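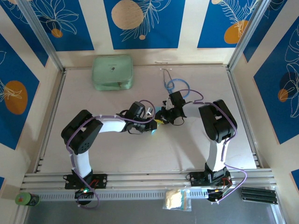 Both arms on the one small thing. Mint pouch waiting at the back.

1/ Spent the afternoon with the Nulholm student robotics club. I'd been told they had "solved" two-handed work. I have been told this by a lot of clubs.

2/ The task is packing a pencil pouch. One arm picks a thing up, both arms get hold of it, it goes in, the zipper gets closed. A six-year-old does it while talking to you.

3/ Their poster says 65 percent success over 100 runs. I asked Lorcan Mac an tSaoi what counts as a success. Item in the pouch. And the zipper? "That's a separate number." The separate number isn't on the poster.

4/ I also asked who puts everything back between runs. A student does. Every time, same spots. So please don't tell me it "works on its own."

5/ Credit where due, Treasa Geraghty showed me the whole log, bad runs included, and let me scroll as long as I liked. Most grown-up companies won't.

6/ She wants 1,000 recorded runs before the January meet. Fine. But if it's 1,000 runs with the same pouch on the same table under the same lights, what have you taught it? One pouch.

7/ Asked if they'd tried a different pouch. Long look between the two of them. "Once."

8/ The hand-to-hand part is the bit I'd keep watching. Two grippers that close together is where I expect trouble, and it's where the log has most of its fails too.

9/ Someone replied asking if I'm against school robotics. No. I'm against the poster. Put the zipper number on it and I'll share it myself.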